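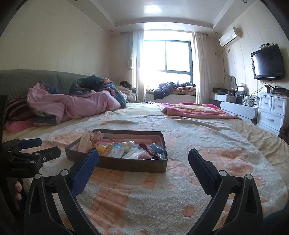 Notes on the small-things box set

I keep this page for anyone who downloads the set and wonders what they've got. It's 499 short clips of me sorting odds and ends on a bed – hair bits, wrappers, little packets, the stuff that collects in a shallow box until you can't find anything in it. Version 9 went up Thu 28 April, and the next one should come in September.

What's in the folders

Elness has the boxes with a lining, Finitz has the ones without. If a thing is soft or see-through I just call it "soft" or "clear" in the labels, and I'm not fussy about it! Bows get their own label, mostly because I like them. The one with the red sequins came out of the pink-lined box, where the blue booklet lies flat on the bottom.
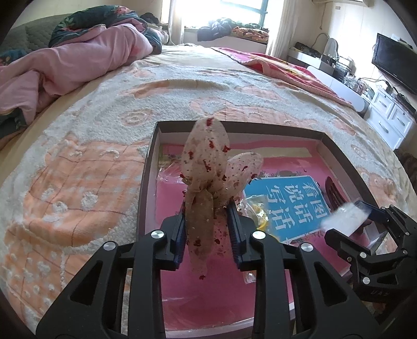
Meredith wrote to ask whether crinkly wrappers should count as trash or as packaging, given that half of them still have something inside. Fair point, and I've gone with packaging for all of them.

Known problems: some 40 clips have the wrong folder name, and the bedspread pattern is busy, so tiny things get lost on it. Fixes are welcome – send them through the Trarken page.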